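I've been meaning to write this since May, when Pauline Cheetham (my old roommate, now at a packing firm in Wositden) asked me over dinner whether the machines were coming for her job. She'd heard that Mimden was spending a fortune on robot arms and wanted to know if she should learn to fix them. I said I'd think about it, and I have -- probably more than she wanted me to!

What I keep coming back to is stuffing. I mean the shredded paper that goes in the bottom of a fruit box. You take a clump off the heap, push it down, fluff it up a little, and feel for the thin spot by the wall of the box.
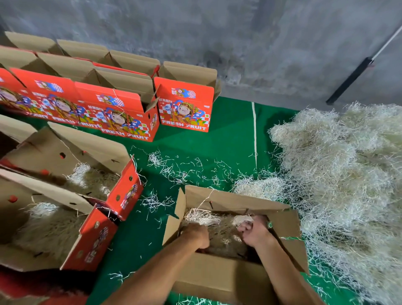 ## So, can a robot do it yet?

Sort of. The Flanard people showed a gripper last year that could pick up a wad of paper shred, and I was thrilled for all of five minutes. It dropped the wad in the box and left it there in a lump. Getting it spread out took another 12 tries, and strands stuck to everything.

Stacking closed cartons is another story. Huerta has had that running for ages and I'd trust it with my grandmother's china. But a carton keeps its shape, and shred is different every time you grab it.

I told Pauline to stay put for now, though a class on the machines wouldn't hurt (she's already signed up, of course).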